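About Treken

Treken started in a rented unit on the edge of Flandville, with three people and a shared dislike of sloppy paperwork. Jyoti Awasthi had spent years writing safety procedures for packaging lines, Bhupendra Shukla had spent years ignoring them (he'll tell you so himself), and between them they wrote the handbook we still work from today.

We help companies that teach robots by human demonstration do it carefully and keep records other people can follow. The handbook has grown to 210 pages, and you're welcome to ask for a copy - we don't charge for it, and we love getting notes back in the margins. Our friends at Bhatia sent so many last October that we rewrote the whole chapter on consent forms.

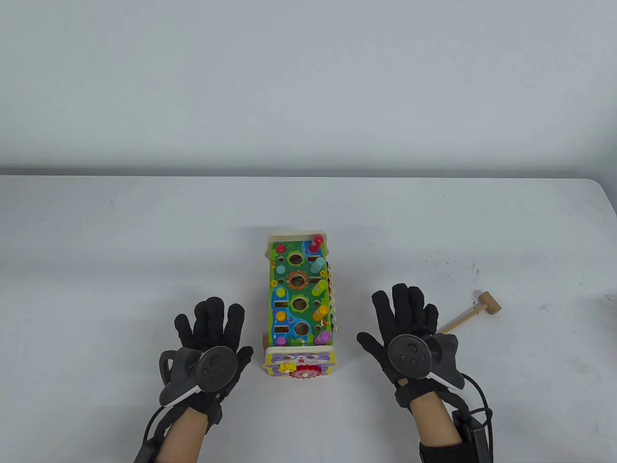
Good practice, for us, begins with the person doing the demonstrating. Every operator signs on for a session, knows what is being recorded and can stop whenever they like. Straps should be snug without pinching, and cables run back along the forearms, away from the fingers and whatever is being handled. We like a plain table with only the task on it, say a pounding toy and its little hammer, and we ask for both hands to start open, palms down, before anything is touched. Sessions end after 200 takes, even when everybody feels fine and wants to keep going.

Our Nidard course covers all of this over 3 days, and new groups are always welcome.

Page updated 23/10/2025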